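Home News Projects People Contact

Teaching robots to fold, one bedroom at a time

The household robotics project at Fuden has passed 200 hours of recorded handwork, and the newest batch is all about laundry. Since January, 13 people have been taking pairs of hand-held grippers home and doing the kind of chores a robot still finds very hard: folding, twisting, stacking, straightening out.

There's no robot in the room for any of it. You hold a gripper in each hand, squeeze to close the fingers, and get on with the job while the small cameras on top record what the tool "sees." Later those recordings are used to train the arms in the lab at Villanueva, which carry the same fingers (and the same lenses, so the view matches!).
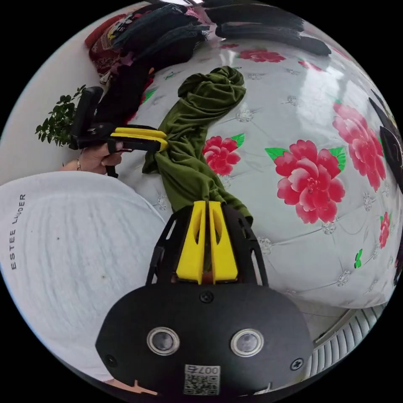
Two hand-held grippers at work on a green velvet cloth, with clothes piled farther up the bed.

"Velvet is wonderful and awful," said Marleny Ríos, who runs the home sessions. "It slides, it bunches, it never lands the same way twice. I was thrilled when people started picking it on their own."

Octavio Quispe, who trains the lab arms, says real homes have made a big difference. An earlier set was recorded on one plain gray table, and the arms got confused by anything with a pattern. Shiny covers, printed flowers and odd lighting are all welcome now, and the latest model managed 37 towel folds in a row before dropping a corner. The whole lab stopped to watch the last few.

Next up are shirts with buttons, then socks. Geetha Chacko is putting together a short practice guide for new recorders, and she'd love to hear from anyone with a free afternoon and a full laundry basket.

Fuden Household Robotics | Contact the news desk | © Fuden | Back to top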